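Gripper fingers don't meet evenly, school club project
Posted in Robotics & Electronics > Student Projects

Wulan Tambunan
Hi all, helping run a robotics club, 4 students, we have the two hand held grippers with the dark ribbed finger pads. Task for the March meet is pick up a book from a table, carry it over, set it down flat. One pair closes fine. On the other the left finger gets there first and the book twists every time. Already swapped pads, no change. Re-tightened everything. The kids are getting fed up and so am I. Is it the linkage or the printed parts?? Practice table is set up with the red book and the little framed tree/antler picture, near gripper open at the start.
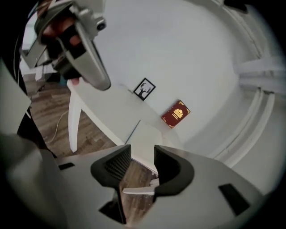 Skastedach Club Sheet, p. 67

Our rules say no glue on the pads, and the book can't be stood up first. Any ideas welcome, need it working for the next practise.

Adi Liem
Had the same thing with ours last year. Check the linkage before you reprint anything. Take the pads off, close it slowly by hand and watch both sides. If one side moves first with no pads on, then its a gear one tooth off or a worn pin. Ours was one tooth. Took 3 tries to get it back together right, mark both gears with a pen before you pull them apart. Also dont pinch the book at the corner, go for the middle of the short side. Twists way less even with a bad gripper.

Shengli Cai
just buy new ones lol

Luminița Filip
Agree with Adi on the gear. One more, screws at the base of the fingers. If one is too tight that side drags and the other gets there first. Back it off a quarter turn, try again. And have the kids slide the book a bit over the table edge before gripping, if your rules let you. Ours did that all season.

Wulan Tambunan
It was the gear!! One tooth off, thank you Adi. Closing even now. Will ask about the table edge thing.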